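The Prendergast Street allotments in Kideck have a new water supply at last, and if you happened to walk past the gates on September 22, 2025 you will have heard the cheer that went up when the first tap was turned. It has been a long road — the old pipe had been leaking since before most of the present plot holders took up a spade — and there was tea, and a very large tray of apple cake, and a good deal of standing about in wellingtons admiring the new standpipes.

There are four taps now, one for each corner of the site, and between them they serve all 74 plots. The digging took 22 days, which was longer than hoped, on account of a band of heavy clay along the bottom hedge that had to be got through by hand. In all, 386 metres of new pipe went into the ground, and the paths above it have been raked over and seeded with grass, so please do tread kindly until it has taken.

Sawsan Khoury, who has kept the corner plot by the compost bays for a good many years and grows the dahlias everybody stops to look at, was given the honour of turning on the first tap. "I used to carry two cans the whole length of the site, and then go back and do it again," she told us, laughing. "My shoulders are going to wonder what has happened to them. I may have to take up swimming!"

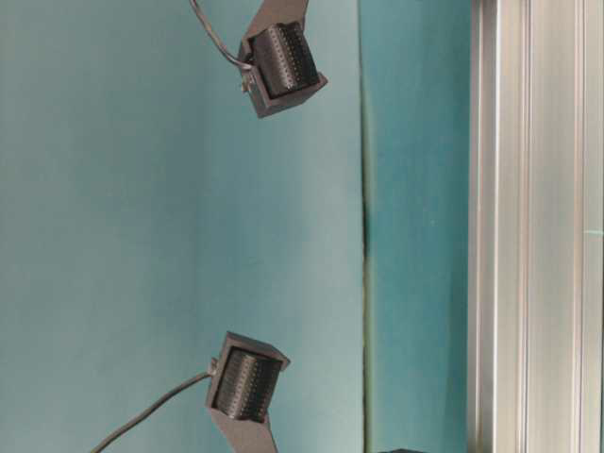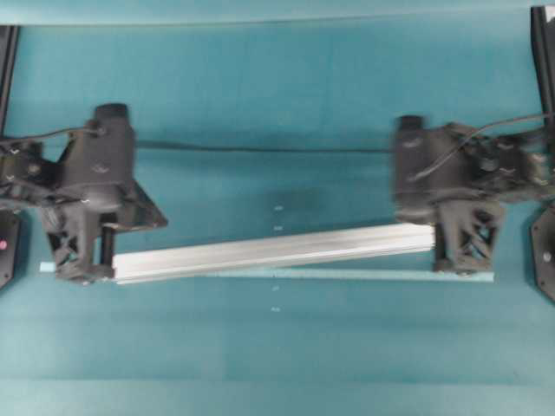 Paint was the other great talking point of the morning, and opinions ran warm. The doors of the tool store are due a fresh coat before the cold weather comes, and plot holders have been asked to choose between the dark green they have always been and something a little more cheerful. Quite a few are leaning towards a teal like the tabletop under the long silver bar, a blue-green that would sit nicely beside the hedge and still be easy to spot on a gloomy afternoon. Others would sooner see the old green kept, and said so at some length over the cake. Slips for voting are in the biscuit tin inside the store, one per plot, and whichever colour wins will go on as soon as there is a dry spell.

The taps will be turned off in November to save them from the frost, and will come back on in spring when the nights are milder. Until then, hoses may be used in the early morning and evening, with watering cans welcome at any hour, and anyone who finds a drip is asked to leave a note on the board by the gate. There is still some apple cake in the hut, though it is going quickly.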